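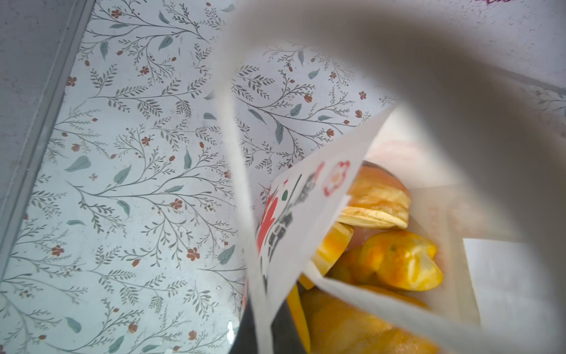

Dayana Arellano wrote in to ask why her planner keeps finding a path into a paper bag and then refuses to come back out along it. She has checked the joint limits twice and wants to know what else to look at.

Look at the collision model first. A bag is usually added as an open box with stiff walls. The empty gripper fits through the mouth, but once a pastry is attached to it the held shape is wider, and the same path now hits a wall. Plan the exit before the entry, with the held object already in the model. If there is no exit, drop that grasp and try the next one.

More tips for kitchen arms working with bags and baked goods:

Near range. A bag's rim can come very close to a wrist camera on the way in. Throw away depth readings under 60 mm before they reach the map, or the planner will put a wall right in front of the lens.

Patterned tables. Flowers and leaves on a tablecloth or tray get picked up as small objects by a segmenter trained on plain counters. Find the bag opening first, then run the segmenter only inside it.

Printed paper. Wrappers with red or yellow printing can score as food. We added a "paper" class in Nevora and labeled 276 crops by hand. Four were bad and came out again, so the set is 272 now. It took an evening.

Stacked pastries. Flaky layers make strong edges, and one puff often comes back as two or three masks. Merge masks that touch and have nearly the same depth. Do this before ranking grasps.

Which one to pick. Take the top piece, even if one lower down scores better. Rank again after every pick – the pile moves.

Speed. Slow down at the rim, and keep the slow limit on until the wrist is fully clear on the way out. In Erkby this is a zone setting, and it has to be saved for each tool separately.

Force. Set the stop threshold with the gripper closed on a piece of old bread. A threshold set on a foam block will be too high for puff pastry.

Logs. Save the camera picture, the mask and the chosen grasp together under one run number. Run 573 on the Manley bench was a bad one, and it took minutes to find the cause with all three side by side.

Restarts. After a stop inside a bag, do not send the arm home. Back out along the last tool axis at slow speed, then plan again from outside.

Updated 20 August 2025. The zone file for paper bags is on the shared drive under Salem.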